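Udstead Cell Safety Handbook, 2nd edition
Reviewed by Ewurabena Wumbei, June 15, 2020

I bought this handbook because our bin picking cell had grown faster than our written rules. It has 24 short chapters on running a robot arm in a small shop or lab, and I read it over two weeks with a pencil.

The best part is the chapter on cables. It asks you to move the arm slowly through every pose you plan to use and watch the bundle at each one – not just at the home position. Tie points get their own checklist. 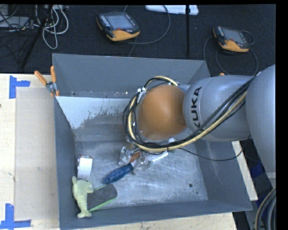 The chapter on teach pendants is good too. One person holds the pendant, and that person's name goes on the board before anyone reaches into the bin. Akosua Dogbe and I now do this on every shift.

The weak spot is grippers. You get one page on pinch points and nothing on dropped parts. The index is also poor, and the print is small.

It costs 30 dollars. I would buy it again, but I'd want a longer gripper chapter in the next edition. Four stars out of five.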